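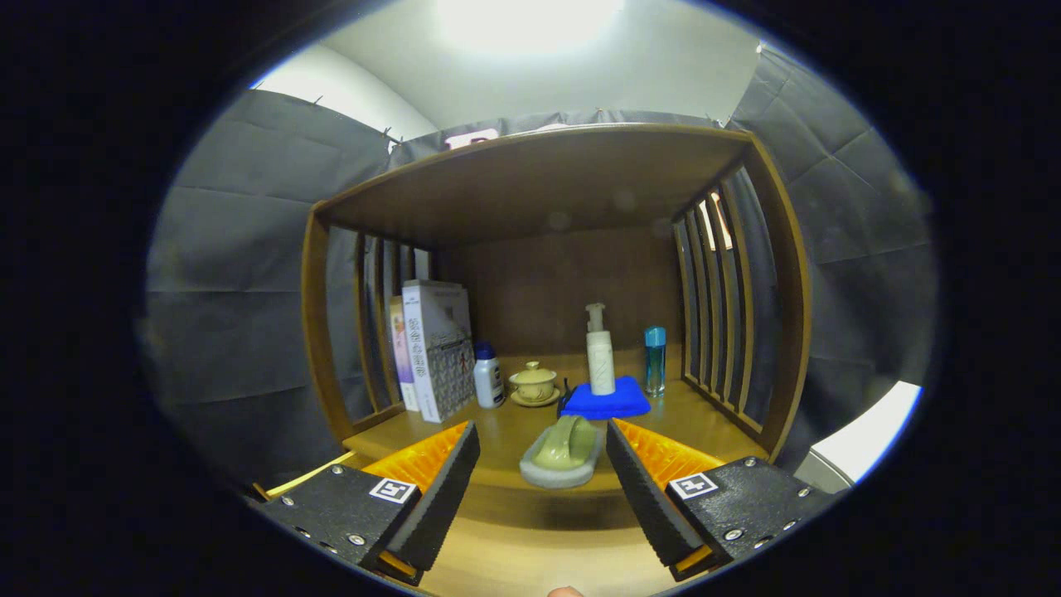 I finally finished the novel Glória Loureiro lent me in August, and wow, I get it now! It's 900 pages, and for the first 245 I kept mixing up the two brothers (they even work at the same salt warehouse). Then comes the ferry chapter, and I stayed up until 2 a.m. with cold tea and no regrets.

What I loved most was how slowly it lets people forgive each other. A whole winter goes by over one borrowed coat!

Next up is the sequel, which Natália Teixeira swears is even better. I'm starting it tonight, right after the dishes.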